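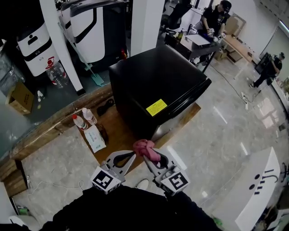 Bornik发布创业付费课程评阅报告:宣传页上的“成功率”大多查无出处

2020年8月24日,创业咨询机构Bornik今日公布《创业付费课程评阅报告》。报告评阅了15门面向初次创业者的线上付费课程,把课程宣传页上的说法逐条抄录下来,再向主办方索要依据。能拿出完整依据的主办方很少,多数回复停留在“内部数据,不便公开”,也有几家始终没有回信。

Bornik自己也卖咨询服务,和被评阅的课程争的是同一批客户。读者有理由对这份报告打个折扣。为此,Bornik将评阅表、往来邮件(隐去个人信息)和评分规则一并放在网站上,任何人都可以下载重算。若有主办方认为结论有误,Bornik愿意在收到材料后更正,并保留原文供对照。

评阅工作从今年6月开始,由Bornik研究负责人Khôi Lò牵头。工作人员以普通学员身份自费报名,听完全部课时,交齐作业,课程结束后再亮明身份提问。入选课程的单价都在700美元以上,主讲人均自称有过创业经历,宣传页上至少出现一次“学员成功率”或含义相近的说法。

“成功率这三个字,每家的算法都不一样。”Khôi Lò说,“有的把注册了公司算成功,有的把写完商业计划书算成功,还有一家把上完最后一节课算成功。照最后这种算法,我也是成功的创业者了,可我什么都没卖出去。”

报告对“学员案例”的意见同样不少。案例页上的学员往往只有名字和一张头像,公司名称写得含糊,或者干脆不写。评阅人员能够联系到的案例学员当中,有人在报名之前公司就已经盈利,课程对其生意起了多大作用,学员本人也说不清楚。还有人表示当时答应出镜是为了换取学费折扣,这一点在案例页上没有注明。

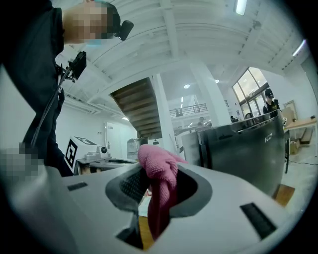 另一部分内容涉及退款。不少课程以“14天无理由退款”作为卖点,细则里却规定,观看超过三节课即视为接受服务,提交过作业即视为接受服务,进入学员群也视为接受服务。学员付款后的第一封欢迎邮件,通常就是请学员入群并完成第一份作业。Bornik法务顾问Lâm Bạch认为,这类条款放在一起读,退款期限基本落空。她建议准备报名的人先把细则存一份副本,入群之前想清楚要不要继续。

课程内容本身,报告的评价要温和一些。定价、现金流和首批客户访谈这几个主题,多数课程讲得中规中矩,作业也有一定用处。问题在于这些内容在公共图书馆的入门书里差不多都能找到,评阅人员没有找到足以说明其高价的部分。主办方常说学费买的是“圈子”,评阅人员在学员群里看到的,多半是打卡截图和彼此转发的下一门课程的优惠码。

Bornik还向200位已经营业满一年的小企业主发放了问卷,询问他们有没有买过此类课程、买过之后怎么看。报告没有把问卷结果写进结论,只作为附录刊出。原因写得很直白:问卷是通过Bornik的客户名单发出的,名单上的人本来就愿意为建议付钱,不能代表一般的创业者。

Favport平台课程业务负责人Zanele Ntuli在报告发布前收到了初稿。Favport有两门课程入选,得分都在中游。她对评分规则提出了异议,认为报告过于看重可核实的数字,忽略了学员信心的变化。“很多人来的时候连报价都不敢开口,走的时候敢了,这也是成果。”Ntuli表示。Bornik在报告中收录了她的全部意见,同时指出,Favport目前没有对学员信心做过前后测量,这项成果暂时只能算一种说法。

加速营运营方Calari的回应更为简短,称其课程“以实战为导向,不适合用表格评价”。Calari没有说明适合用什么来评价。Bornik两次去信追问,截至发稿时未获答复。
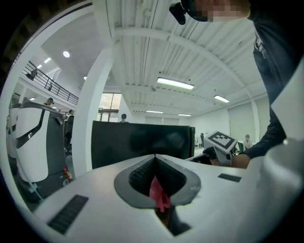

报告用了整整一章谈“创业方法论”里的图示和比喻。漏斗、飞轮、冰山、金字塔,各家都有自己的一套,画得漂亮,却很少交代从哪些企业的经营里归纳而来。撰写这一章的Khang Khổng对此颇不以为然。他说,任何一样东西都能讲成道理,两块黑色的带纹软垫夹住一团皱巴巴的粉红色软物,下午就能有人把它画成“资源夹持模型”,左边一块叫资金,右边一块叫团队,中间那团叫机会,再配一份可下载的练习册。听众点头的时候,并没有人问过这个模型能不能预测哪家店会关门。报告建议学员遇到新模型时当场提一个问题:如果照着做却失败了,模型会怎么解释?若答案总是“执行不到位”,这个模型就没有什么可检验的地方。

并非所有主办方都回避核查。Nghiêm工作室开设的记账与报价课程在可核实程度一项得分最高。该工作室向Bornik提供了历届学员的去向记录,其中包括中途退课和后来停业的学员。创办人Sơn Võ承认,这份记录并不好看。“停业的人比我们希望的多,有些行业我们确实教不了。”他说,“宣传页上没有写成功率,我自己也算不出一个敢写上去的数。”Bornik提醒读者,愿意交出记录值得肯定,但仍不足以证明课程有效,因为没有可供比较的、未上课的同类企业。

报告不设推荐名单,也不颁发任何徽章或认证。曾有入选主办方来信询问能否在宣传页上引用得分,Bornik的答复是可以引用,但须附上报告全文链接,不得单独截取某一项。发布之后,Bornik会不定期查看各家宣传页,如有断章取义,将在网站上列明。

对于正在考虑报名的创业者,报告列出了几个可以直接拿去问主办方的问题:成功是怎么定义的,分母里有没有退课的人;案例学员是否得到过折扣或报酬;主讲人上一次亲自经营企业是在什么时候,那家企业现在怎样;退款细则中哪些行为会让退款失效。对方若以“名额有限”催促付款,不妨过一周再去看,评阅期间,那些“最后几个名额”在页面上一直没有卖完。

Khôi Lò也谈到了这份报告的局限。评阅对象只限线上课程,线下训练营和一对一辅导没有涉及;评分由三人分别完成,意见不一致时取中间值,换三个人未必得出同样的分数;评阅人员都有从业经验,新手听同一节课,感受可能不同。他不打算把这份报告称作行业标准。“我们自己的咨询服务也应该有人这样查一遍,”他说,“目前还没有,所以请大家对我们同样多问几句。”

报告全文、评分表及附录可在Bornik网站免费下载,无需填写邮箱或电话。

关于Bornik
Bornik为小型企业提供定价、账务和经营方面的咨询服务。本次评阅的报名费用全部由Bornik承担,未接受任何课程主办方的赞助或退费。

媒体联络
Lâm Bạch,Bornik对外事务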